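September 15, 2022

Well, I finally got my whole day with the grippers, and what a long and lovely day it was, even if my back is complaining now! Hanyu Xue had left me two sets of fingers to try, the Rolunby pair and the long dark Plillar ones, and I promised myself 20 goes with each before I let myself have an opinion. I had an opinion after 3, of course.
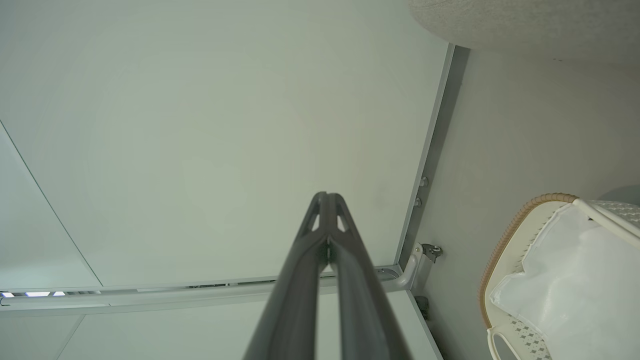 Maarja Butkienė came by with tea and we got talking about the wrist camera (she would like it tilted a touch further down, and I think she may be right, though I'd hate to lose the view of the tips). She also reminded me that the new controller cost 2,490 and that I should please stop resting my mug on it. Fair enough, Maarja.

I do like the narrow fingers for cloth. The Rolunby pair feels so clumsy to me near the rim of a basket, always wanting more room than there is, and I catch myself holding my breath. 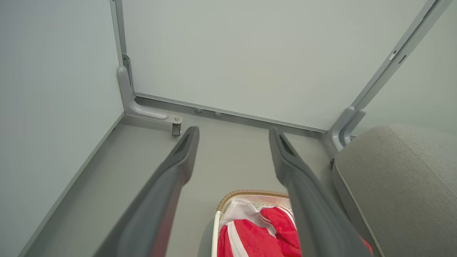
Must write to Ķēniņš about spare tips before I forget again, and ask Hanyu whether the other arm will be free before January. Supper was soup, very late, and I ate it standing up.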